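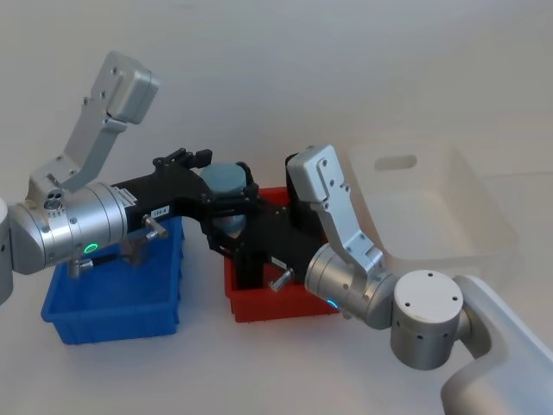

Zur Kistenfrage nochmal, bin auf dem Sprung, deshalb kurz. Die Farben bleiben wie gehabt: Rot = Sortierkiste, da kommt erstmal alles rein, was keiner zuordnen kann. Blau = geht zurück ins Regal. Deckel bitte ab beim Sortieren, sonst stapelt sich wieder alles obendrauf. Die rote gehört in die Tischmitte und die blaue nach links, so wie auf dem Foto, dann kommt man von beiden Seiten dran. Heller Tisch ist übrigens gut, auf der dunklen Werkbank hinten hab ich letztens die halben Kleinteile übersehen. Und das graublaue zylindrische Teil, das da über der roten Kiste hängt: weiß jemand, wo sowas bei uns hingehört? Im Verzeichnis find ich keine Rubrik, die passt. Vorschlag »Rollen und Hülsen«, wenn bis Montag keiner widerspricht trag ich das so ein.

Übersicht Beiträge Nach Thema Nach Datum Archiv Abmelden

> Schrieb am 5. Dezember 2025 an die Lagerliste Suststead:
>
> Hallo zusammen,
>
> ich war gestern Abend im Lager und wollte die Sachen aus der
> Nillmont-Lieferung einräumen. Ging nicht. Die Kisten stehen
> kreuz und quer, in zwei blauen lag unsortiertes Zeug und in
> einer roten waren fertig beschriftete Tüten. Ich hab dann
> alles wieder zugemacht und bin gegangen.
>
> Fragen:
> Gilt die Farbregel noch oder haben wir die im November
> abgeschafft? Ich war bei dem Treffen nicht dabei.
> Was machen wir mit den langen Sachen, die in keine Kiste
> passen?
> Und wer bestellt Etiketten nach? Auf der Rolle sind
> vielleicht noch drei.
>
> Außerdem fehlt die Kiste 1018 komplett. Im Verzeichnis steht
> sie im Regal Farquharson, unteres Fach, da ist aber nur eine
> Lücke.
>
> Gruß aus der Spätschicht

Also der Reihe nach.

Farbregel gilt noch. Im November ging es nur um die grauen Kisten, die sind raus, weil die Griffe ständig brechen. Steht auch im Protokoll, allerdings unter »Verschiedenes«, kann man leicht überlesen. Fertig beschriftete Tüten haben in Rot nix verloren, die bitte einfach umpacken wenn ihr sie seht.

Lange Sachen – stehend in die Tonne neben der Tür. Nicht quer auf die Kisten legen!! Letzte Woche ist mir ein Rohr auf den Fuß gefallen.

Etiketten: hab ich gestern bestellt, 360 Stück, die matten. Die glänzenden vom letzten Mal kleben auf dem Kunststoff nicht richtig und der Stift verschmiert. Kommen voraussichtlich Mitte der Woche. Bis dahin Kreppband und dicker Filzstift, bitte in Druckbuchstaben. Es gibt Kisten, da rätseln wir bis heute.

1018 ist bei mir im Auto, tut mir leid. Hatte ich nach Latley mitgenommen fürs Reparaturwochenende und dann nicht mehr ausgeladen. Bring ich am Montag mit. Inhalt ist vollständig bis auf eine Schlauchschelle.

Zur Nillmont-Lieferung: das sind um die 40 Positionen, das meiste Kleinkram. Bitte nicht direkt einräumen sondern erst auf den Tisch, mit dem Lieferschein abgleichen, dann in Blau. Der Schein steckt in der Klarsichthülle an der Innenseite der Schranktür. Was nicht draufsteht kommt in Rot, mit Zettel dran. Beim letzten Mal waren zwei Beutel vertauscht und wir haben es erst gemerkt als jemand die Dichtungen brauchte.

Noch was, auch wenn es kleinlich klingt: Kisten nur halbvoll machen, wenn was Schweres drin ist. Die blauen halten das schon aus, aber aus dem oberen Fach kriegt die dann keiner mehr alleine runter. Schweres nach unten, Schaumstoff und Folie nach oben. Und Flüssigkeiten gar nicht in die Kisten, auch keine angebrochenen Kleber, die stellen wir in die Wanne unterm Waschbecken.

Wer Montag ab 3 Uhr nachmittags Zeit hat, zwei Leute würden mir reichen. Schlüssel liegt am üblichen Ort. Kaffee ist da, Milch glaub ich nicht.

Muss los, Rest am Telefon – oder schreibt hier auf die Liste, ich schau heute abend nochmal rein.

Viele Grüße
Lager Suststead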